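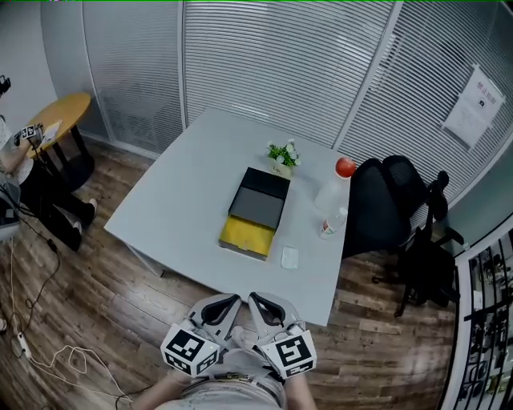

Questions people ask before their first demonstration session

Welcome, and thank you for giving us some of your time! Ruth Nuttall put this page together from the questions that land in her inbox most often, and she keeps adding to it. Last updated Tue 17 June.

What will I be doing?

You'll be showing a robot how to do small, everyday jobs with your own hands. You hold a gripper by its handle, at about waist level to begin with, and you use its two fingers to pick things up, move them, open them or close them on a tabletop. We record how the gripper travels and what it sees, and later on the Tivov arm learns from those recordings. A session on our Wernano list has 17 tasks in it, and most of them are the sort of thing you'd do without thinking while clearing a desk.

Do I need to know anything about robots?

Not a bit. Some of our nicest recordings have come from people who had never been near one. If you can set a bottle upright without knocking over the plant nearby, you have the skills we're looking for.

What are the black-and-white cubes for?

Those are the markers, and there's one on the outside of each finger. The software reads the patterns to work out where each finger is and how far apart the two of them are. Please keep your hands and sleeves off them, and hold the gripper by the handle only. If a cube looks smudged or seems to have shifted, stop and tell whoever is running your session. We would much rather lose five minutes than an afternoon's worth of recordings.

How fast should I go?

Slower than feels natural, but without stopping in midair. People tend to begin very carefully and then speed up once they get comfortable, and by the tenth try they're whipping the gripper around like a pair of salad tongs. Think of pouring a full cup of coffee for someone you like. Reach, close the fingers, wait a beat, lift. That little wait is a great help when we go looking for the moment of the grasp.

I dropped something. Should I start over?

Usually no. If it's still on the table and you can reach it, go ahead and pick it up the way you normally would, because a good recovery is worth having — the arm will drop things too, and it needs to see what comes next. If the object has gone on the floor, say "stop" out loud and we'll mark that try as unfinished. Please don't chase it with the gripper!

Why do you keep moving the objects between tries?

If the bottle always stood in the same spot, the arm would learn the spot and never mind the bottle. So we shift things, turn them, lay them down and swap them for others. In January we were lazy about this and recorded 829 tries with the tabletop laid out nearly the same way every time. The arm did beautifully until Ruth moved a box by the width of her hand. We've been fussier ever since.

Can I use whichever hand I like?

Yes, or both, if that steadies you. Just try not to switch partway through a try.

What's the difference between this and the Ouellet sessions?

Ouellet is our remote control setup. There you sit down at a station and steer the arm itself, watching it move as you go. It's a lovely way to teach the slow, fiddly things, but it takes longer to get the hang of, and we ask that you do at least 3 handheld sessions before you sign up. The handheld work is quicker and (most people say) a good deal less tiring on the eyes.

What should I wear?

Anything you can move your arms in. Close-fitting sleeves are best. Flat shoes, please, and do watch for cables on the floor when you step back from the table.

How long does it take, and can I have a break?

A full session is 76 minutes, breaks included. Ask for more whenever you want them. Tired wrists make shaky recordings, and we'd like you to come back.

What happens to my recordings?

They go into the Grillusine archive under a session number and your name is kept separately. The microphone is off unless you've agreed to it. If you change your mind afterward, write to Ruth with your session number and she'll take them out.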